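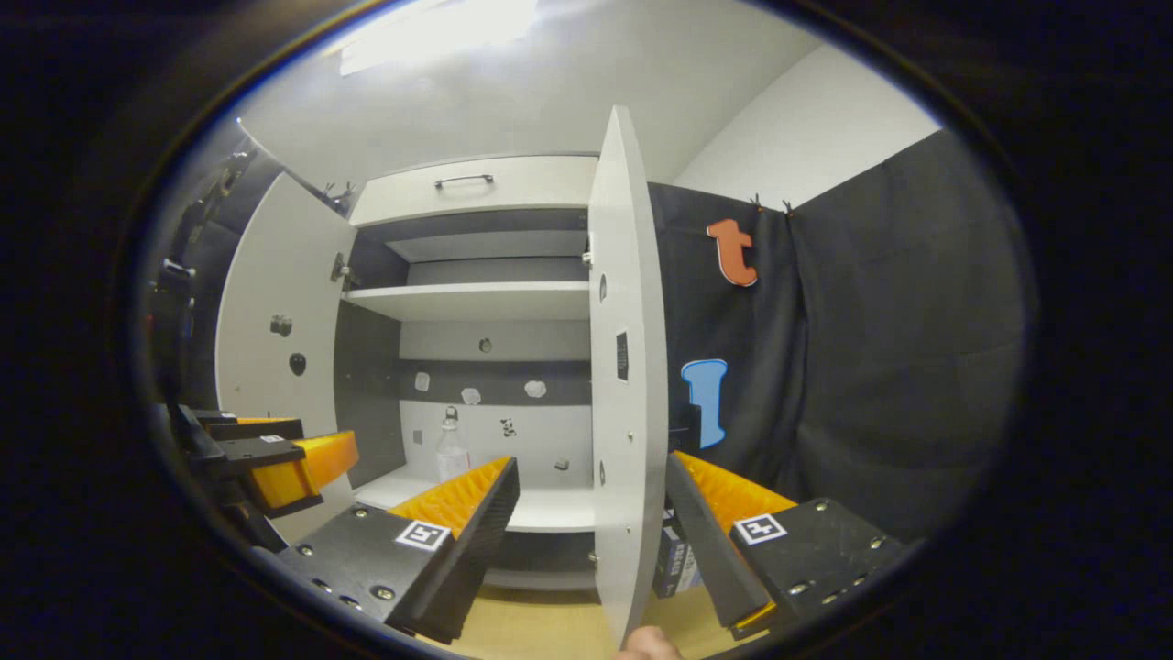
Thursday, evening

Today was my turn with the hand gripper again. I made 74 demonstrations of the cabinet task before lunch and my wrist is tired. Revathi Gounder checked them and she says that I close the fingers too early on the bottle. I did not notice this myself. After lunch I went slower, and it felt better to me, but we will know only after the training. The goal for Morin is 400 by the end of June. I must also remember to write down which sessions had the left door first.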